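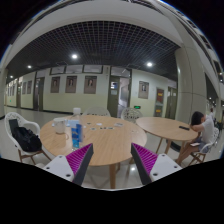

**Hajnalka Tóth**

Sehr geehrte Damen und Herren,

mein Verlobter und ich werden im November heiraten. Meine Familie stammt aus Ungarn, die seine aus Dänemark, gefeiert wird in Norddeutschland im Festsaal Hestgate. Eingeladen sind fast 60 Personen, von denen ein erheblicher Teil nur eine der drei Sprachen beherrscht.

Meine Eltern legen großen Wert auf den ungarischen Brauttanz (menyasszonytánc), bei dem die Gäste gegen einen Geldbetrag kurz mit der Braut tanzen. Üblich ist er bei uns gegen Mitternacht, danach wechselt die Braut das Kleid. Die Familie meines Verlobten besteht ihrerseits auf dem dänischen Brautwalzer, der vor Mitternacht stattzufinden hat. Außerdem haben sich bislang sieben Redner angemeldet. Der Saal steht uns bis ein Uhr zur Verfügung, eine Verlängerung kostet nach Auskunft des Hauses 600 Euro.

Ich bitte um Auskunft zu folgenden Punkten:

- In welcher Reihenfolge lassen sich beide Tänze sinnvoll ansetzen?
- Ist es dänischen Gästen zuzumuten, für einen Tanz Geld zu geben?
- Wer sollte durch den Abend führen?

Für Hinweise aus eigener Erfahrung wäre ich verbunden.

---

**Inger Østergaard**

Sehr geehrte Frau Tóth,

die Frage der Reihenfolge ist weniger schwierig, als sie zunächst erscheint. Der Brautwalzer muss lediglich vor Mitternacht getanzt werden, ein früherer Zeitpunkt ist also zulässig. Ich empfehle, ihn unmittelbar nach dem Dessert anzusetzen, etwa um halb elf. Die Gäste bilden dabei einen Kreis, klatschen im Takt und rücken dem Paar immer näher. In vielen Familien werden dem Bräutigam anschließend die Schuhe ausgezogen und die Sockenspitzen abgeschnitten. Bitte setzen Sie Ihre Eltern hiervon vorab in Kenntnis. Der ungarische Brauttanz kann dann gegen halb zwölf beginnen, womit auch der Kleiderwechsel vor dem Ende der Mietzeit liegt.

Zum Geldbetrag: Dänische Gäste bringen in der Regel bereits ein Geschenk mit und könnten eine zweite Gabe als Verpflichtung auffassen. Ein kurzer Satz in der Einladung, dass die Teilnahme freigestellt und jede Münze willkommen ist, schafft Klarheit. Der Satz sollte in allen drei Sprachen abgedruckt werden.
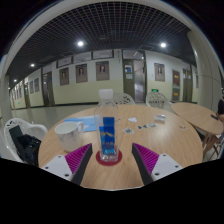

Die Reden bedürfen einer festen Leitung. In Dänemark übernimmt dies der Toastmaster, bei dem sich sämtliche Redner vorher anmelden und der auch die Reihenfolge festlegt. In Ungarn entspricht ihm in mancher Hinsicht der vőfély. Ich rate zu zwei Personen, je einer aus jeder Familie, die sich vor dem Fest mindestens einmal zusammensetzen und den Ablauf schriftlich festhalten. Ein großer runder Tisch wie der hier abgebildete ist dafür gut geeignet, zumal eine Flasche Wasser und ein Becher den Unterlagen genügend Platz lassen. Je Rede sollten vier Minuten vorgesehen werden, Übersetzung nicht eingerechnet. Zusammenfassungen auf einem ausgelegten Blatt haben sich bei uns besser bewährt als das Dolmetschen am Mikrofon.

Hinzuweisen ist ferner auf die dänische Sitte, mit dem Besteck an die Gläser oder auf die Teller zu schlagen, bis das Brautpaar sich küsst. Wird mit den Füßen getrampelt, küsst man sich unter dem Tisch. Gäste ohne Kenntnis dieses Brauchs halten das mitunter für eine Beschwerde über das Essen.

Mit freundlichen Grüßen
Inger Østergaard

---

**Hartmut Hollmann**

Bei uns gab es einen Polterabend und damit war die Sache erledigt. Von Geldtänzen ist meines Erachtens abzuraten.

---

**Arnar Bundgaard**

Den Ausführungen von Frau Østergaard ist weitgehend zuzustimmen. Abweichend würde ich den Saal vorsorglich verlängern lassen, sofern das Haus eine kostenfreie Stornierung bis zur Vorwoche einräumt. Bei unserer Feier verschob sich der Brautwalzer durch eine einzige Rede um eine halbe Stunde, und der Musiker musste den Hauptgang mit Walzern überbrücken.

Zu klären ist außerdem, wer beim Brauttanz das Geld entgegennimmt. Nach meiner Kenntnis wird hierfür häufig ein Korb oder Hut verwendet, den ein Trauzeuge hält. Die Musikgruppe sollte wissen, dass der Tanz so lange dauert, wie Gäste anstehen, und ein entsprechend langes Repertoire mitbringen. Die Noten zum Brautwalzer, üblicherweise aus Gades »Et Folkesagn«, sind rechtzeitig zu übersenden, da sie deutschen Kapellen nicht immer vorliegen.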